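A morning at the Esdale show home

Esdale opened its finished apartments to visitors for one morning in July, and I went along with Marlene Boychuk, who is looking for something smaller than the house she has now. The doors opened at 9:30. We were given paper covers for our shoes at the entrance and told we could go into any room with an open door.

The development sits behind the old Vinari warehouse, a short walk from the bus stop. Parking is behind the building and the entrance is badly marked. We drove past it twice. Inside, the lobby still smelled of paint and one of the two elevators was out of service, so most visitors took the stairs.

Pierina Farina met our group on the second floor. She works for Calimlim, the company that handled the interiors, and she answered most questions directly. When she did not know the monthly service charge for the corner units she wrote down Marlene's email address and sent the figure that evening.

The first apartment was unfurnished. It had good light in the bedrooms and a narrow kitchen where two people would have trouble passing each other. The closets are deep. The bathroom fan was loud enough that we had to wait for it to stop before we could talk.

The second apartment is furnished and lived in, and it was the one people stayed in longest. The living room has a polished light floor and a beige marble feature wall with framed panel molding. I had expected the marble to look heavy in a home, but the pale color keeps it from taking over. A large flat-screen TV is mounted above a low black cabinet, and there are plants on and beside the cabinet. The one on the floor, with long thin leaves, is in a red-and-teal pot.
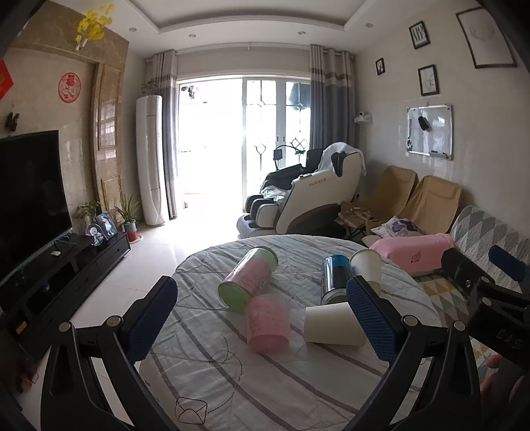 Photo: Gerardo Fajardo

The round dining table is in the same room as the TV. Its white cloth has lavender and gray stripes with a few doodles on it, and there were cans and cups on top, including a pink translucent cup with handwriting on it. Marlene liked the round shape. She has a rectangular table at home that seats eight and she uses one end of it. Pierina said buyers often bring a table that is too large and then have to sell it, and she suggested measuring with the chairs pulled out.

I asked about the floor, as I have a dog. Pierina said it cleans easily but shows dust in the afternoon, when the sun gets low. The framed photo and the round photo stand on the TV cabinet made the room feel less like a showroom. In the other apartment I had found it hard to judge where anything would go.

After that we saw the shared areas. There is a laundry room on the ground floor with 5 machines, a bike store, and a roof terrace that was closed for work on the railing. Ronaldo Umali, the site manager, took questions in the lobby at eleven. The main ones were about noise from the road and when the second elevator would be running. He said the part was on order and would not give a date. Storage lockers are 700 dollars a year and are not included in the price. A reservation costs 2,000 dollars, refundable until the contract is signed.

Coffee and rolls came from Podico, the bakery on the corner. The rolls were gone by 10:15.

Marlene has not decided. She liked the furnished apartment best but wants to see it again at night to hear the traffic. Evening visits are on Thursday by appointment, and Lerato Xaba at the sales desk takes the bookings. Bring ID, as they asked for it at the door.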